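Home | Equipment | Table Clearing | Service | Contact

Vustard Illo Two-Arm Clearing Station

The Illo is a bench-mounted station for canteens and staff kitchens. Two arms share one rail at the front of the work table and handle trays, small dishes and food scraps within reach. The station is supplied to workplaces serving up to 400 meals a day.

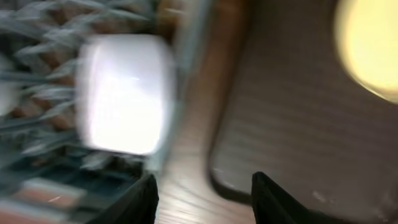
What changes for kitchen staff

Staff keep charge of the line. The Illo takes over part of the repeated lifting at the return table — the work most often named in staff surveys — and employees are trained to set out racks, restart the arms and stop them at any time. Training takes two shifts. 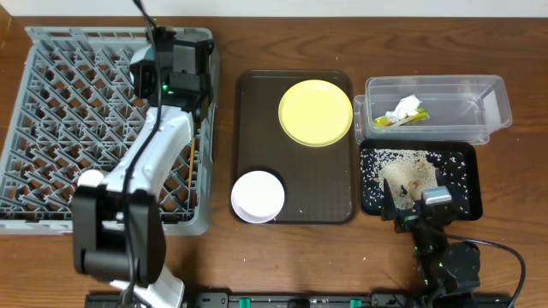 The employer should agree on new duties with staff before installation. At the Pavov site, 52 employees moved to a revised rota, and no post was removed.

Rack, serving tray and scrap tray may be placed in any order that suits the table. Spare gripper fingers are listed under part 695. 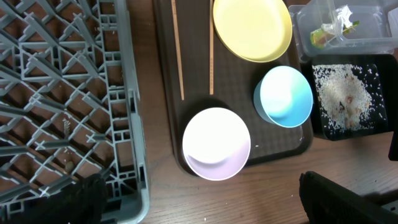 STERGIOU, April — Vustard has opened a second training kitchen for customers of the Illo station. Places may be booked through the service desk.

Last updated: 15 August 2026

Comments

Does the rail fit a table with a rounded front edge?

Our evening crew was wary at first. They now ask for it on soup days.

Please post the cleaning guide in large print.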